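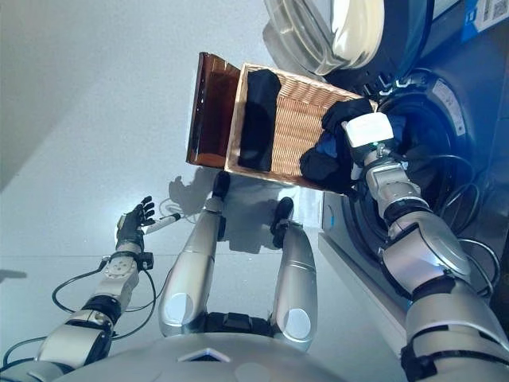
Gin is only vodka with a walk through the garden, according to Bakari Nyanda, and I've been arguing with him over it ever since. He's half right, annoyingly.

Chapter 2
Botanicals, and What They Do in the Glass

I came to gin late. My first proper bottle was a Botusberg, bought in June on a wet holiday, and I remember sniffing the cork for ages before I poured any (the others had nearly finished theirs!). It smelled of pine and lemon peel and something a bit like pencil shavings. That last one was angelica root, though I didn't know it then.

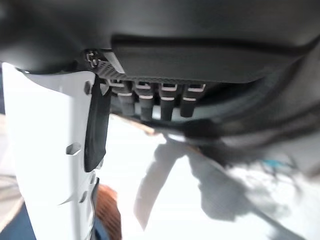
Juniper comes first, always. Without it you can't call the stuff gin, and if you can't taste it I'd say you've been short-changed. Coriander seed usually comes next, and it gives far more citrus than you'd expect from something that lives next to the cumin. After that, distillers please themselves. Florencia Villalba likes hers with pink peppercorn; I find it shouty, but we still share a bottle.

In this chapter we'll smell each botanical dry, then steeped, then distilled. You'll need a few clean jars, 200 ml of plain vodka and a spoonful of juniper berries, lightly crushed.
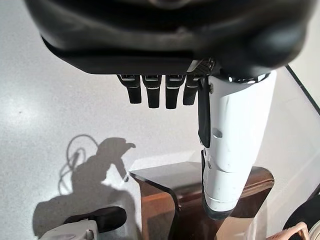 Fig. 2.1 Four fingers and the thumb.

Start with the juniper jar. Leave it overnight with the lid on, and have a good sniff before breakfast, when your nose is at its freshest.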